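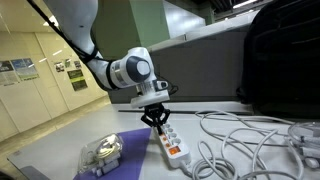
4. Setting up the Lonard canal gate controller

4.1 Before you start

The controller opens and closes a single slide gate on an irrigation canal or ditch to hold the water level set by the user. It needs a level sensor (Pladier type, sold separately) and a gate that moves freely by hand over its full travel.

CAUTION: Close and lock the upstream headgate before working in the canal. Do not rely on the controlled gate to hold back water during installation.

4.2 Mounting the level sensor

1. Choose a straight stretch upstream of the gate, clear of weeds and side inlets.
2. Fix the stilling pipe upright to the canal wall with the two clamps supplied. The bottom of the pipe must sit below the lowest operating level.
3. Lower the sensor into the pipe until it hangs 16 inches below that level. Tighten the cable grip.
4. Run the sensor cable to the control box. Leave a drip loop at the entry.

NOTE: The vent tube inside the cable must stay open to the air. Do not seal or pinch it.

4.3 Setting the gate limits

1. Turn the mode switch to LOCAL.
2. Hold CLOSE until the gate meets the sill, then press SET once.
3. Hold OPEN until the gate reaches its highest safe position, then press SET twice.
4. Run the gate through one full cycle. If it binds or stops short, see Section 7.

4.4 Entering the target level

1. Read the staff gauge at the sensor and enter the reading under CAL.
2. Enter the target level under LEVEL.
3. Enter the check interval under TIME. The factory setting is 900 seconds. On short canals with fast changes in flow, use 300.
4. Turn the mode switch to AUTO.

CAUTION: In AUTO the gate can move without warning. Keep hands and tools away from the frame, and keep the guard in place.

Repeat the CAL step each March before water is turned in. Units with the Jivside radio need the antenna fitted first; see Section 5.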